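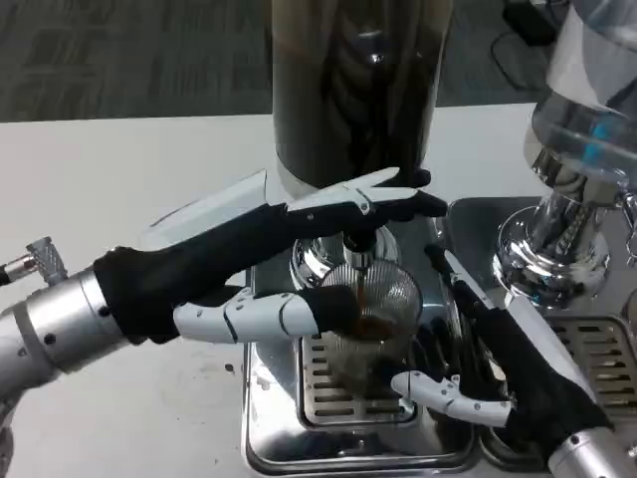 Coffee on its way into the glass cup.

I have been putting off writing about espresso for months, mostly because every time I sit down to do it I get up again and make one. But April has been slow, I've got a fresh bag on the counter and a notebook full of scribbles, so let's go!

A bit of background for anyone new. I moved to Salem with a drip machine I got in college and a bag of pre-ground something from the supermarket, and I was perfectly happy. Then I had a shot at a little place called Kistora (tiny, six stools, terrible parking) and it tasted like baker's chocolate and orange peel, and I walked home annoyed because I knew my mornings were ruined. I spent $285 on a used machine the next month. I have spent more since. We won't go into it.

So, glass cups. I used to pull everything into a thick white ceramic cup because that's what cafes do, and it does keep the heat better. But you can't see a thing in there until you're looking straight down into it. With clear glass you get the color from the side, right from the first bit of dark coffee at the bottom, and you can watch the level creep up under that skinny stream. I've learned more from watching glass than from any forum thread, and I have read a LOT of forum threads.

What I look for is pretty simple. If it gushes, my grind is too coarse. If it drips like a leaky faucet and I'm standing there wondering whether to go fold laundry, it's too fine. A thin steady stream makes me happy. I move the grinder one notch at a time now, and I write it down, which past me would have found very funny.

The bag I'm working through is the Trorkau blend from Jakex. First impressions: darker than I normally buy, smells a bit like toasted walnuts, a little oily on the outside of the bean. It took me 3 tries to get it where I wanted it. The first was sour, the second was better but thin, and the third I drank standing up at the sink and immediately made another. It's lovely with milk too, though I'd go easy on the milk or you lose the nutty part.

Other small thing: please wipe out your portafilter between shots. I skipped this for ages and kept blaming the beans for a bitter, ashy taste at the end. And pull the drip tray grate and wash it properly, slots and all, with an old toothbrush. Mine was disgusting. I must have made 1,000 coffees on it before I thought to look underneath.

Next up I want to try the same beans a little coarser for iced coffee, and I still owe you the post about milk pitchers. If you've tried the Trorkau, leave me a comment with your grind setting, especially if you've got an older grinder like mine!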